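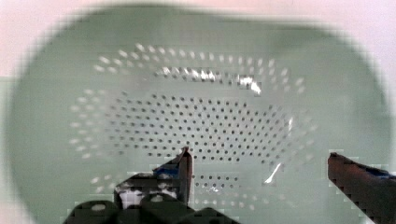

Sindano singt wieder im Workwood

Donnerstag, 16. Dezember 2021

Wer im Advent noch ein wenig Stille sucht, der darf sich freuen: Das Vokalensemble Sindano kommt im Februar für 2 Abende ins Workwood und bringt sein neues Stück »Marty« mit, ganz ohne Instrumente – nur Stimmen, Atem und Schritte.
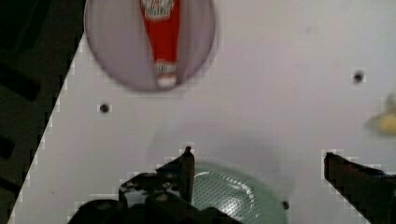

Heller Teller auf weißem Tisch

Geprobt wird schon seit dem Herbst, und wer einmal zuhören durfte, schwärmt bis heute vom leisen Schluss.

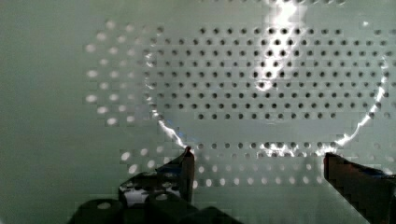 Platz ist für rund 300 Gäste, Karten gibt es ab sofort an der Abendkasse und im Buchladen Budent – am besten bald vorbeischauen!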